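Tiroirs, boîtes et plateaux : galerie de l'atelier Nellomov

Naa Abubakari m'a demandé un reportage sur le rangement de l'atelier. J'ai répondu qu'il n'y avait rien à voir, elle m'a dit que c'était justement le sujet. Depuis le mois de mai, nous essayons donc de donner une place à chaque chose, avec des résultats que je qualifierais de contrastés. Une bonne partie des choses a trouvé une place. L'ennui, c'est que ce n'est pas toujours la même d'un matin à l'autre.

La méthode vient de Debashish Jayawardena, qui l'a lui-même rapportée de son passage chez Clirkia. Elle tient en une phrase : ce qui traîne va dans un plateau, ce qui est dans un plateau finit par être trié, ce qui est trié gagne un tiroir. La première étape est parfaitement maîtrisée. Pour la deuxième, on nous promet une réunion.
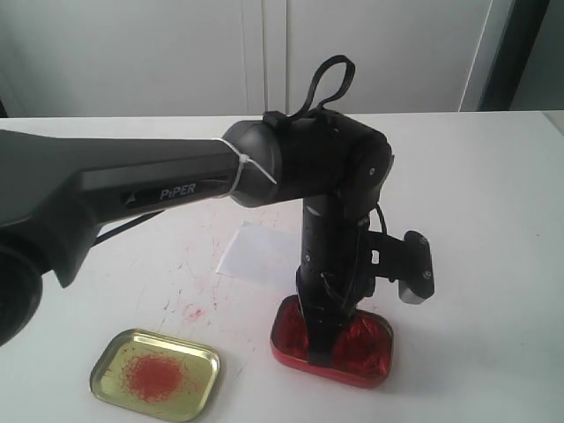

Galerie n° 11, p. 3

Le plateau rouge, sur la table blanche. Bords bas, coins arrondis, un rebord brillant qui accroche la lumière : c'est de loin l'objet le plus élégant de tout l'atelier, et nous y mettons ce dont personne ne veut s'occuper. Au-dessus, le bras marqué « PiPER », avec un doigt de la pince dans le contenu et l'autre bien à l'écart. Je connais des collègues qui trient exactement comme ça.

Amateurs de détails, regardez le collier de serrage blanc près du coude, dont la queue dépasse. Chez Nellomov, le collier de serrage relève de la décoration intérieure. Naa en a acheté un sachet de 400 et prétend que c'est pour l'année. Debashish coupe ce qui dépasse à ras, elle non, et l'on peut ainsi savoir qui est passé avant vous sur n'importe quel câble du bâtiment.

Quelques mots sur le plateau, puisqu'on me pose la question. Il porte chez nous le nom de Mridha, comme la série de rangements à laquelle il appartient dans notre inventaire. Il y a aussi la série Steltitov, plus profonde, réservée aux objets que l'on souhaite oublier durablement. Un Mridha se vide en un quart d'heure. Un Steltitov se vide lors d'un déménagement.

L'inventaire, parlons-en. Il compte 99 lignes, dont une intitulée « divers » et une autre « divers (suite) ». J'ai proposé de les fusionner. On m'a répondu que ce n'étaient pas du tout les mêmes divers, et l'on m'a montré un tableau pour le prouver.

La prochaine galerie portera sur les étiquettes. Debashish les veut imprimées, Naa les préfère à la main, et je photographierai ce qui sera collé d'ici là. Les demandes de tirages se font à l'accueil, dans la bannette du haut. Celle du bas, c'est un Steltitov.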